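Irnlow travel to Prastilero in January
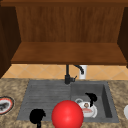 Irnlow begin the second half of the league season with an away fixture at Prastilero, kick-off 3pm. The two sides are separated by a single place and 3 points in the table, with Irnlow ahead on goal difference as well.

Rhys Goodwin's side are unbeaten in 5 league matches. They have conceded twice in that run, both times from corners, and Goodwin has moved to a zonal set-up at the near post in response. The back four is expected to be unchanged. Pawlak is available again after a one-match suspension and will compete for the holding midfield position.

Prastilero lost 2-1 at Cemavano in their last outing, having led at half-time. They normally line up in a 4-2-3-1 and press high for the opening quarter of an hour, then drop into a mid-block. Most of their goals at home this season have come from the left side, where the full-back overlaps and the winger moves inside.

The reverse fixture in the autumn finished 1-1 in front of a crowd of 1,948. Irnlow took the lead through a penalty and were pegged back from a free kick in the 47th minute.

Away supporters are allocated the covered terrace behind the east goal. Tickets may be bought in advance from the club office or on the day at the turnstile, where card payment only is accepted. The supporters' coach leaves the main car park at 11.15am and returns thirty minutes after the final whistle. Seats on the coach must be booked by noon on the day before the match.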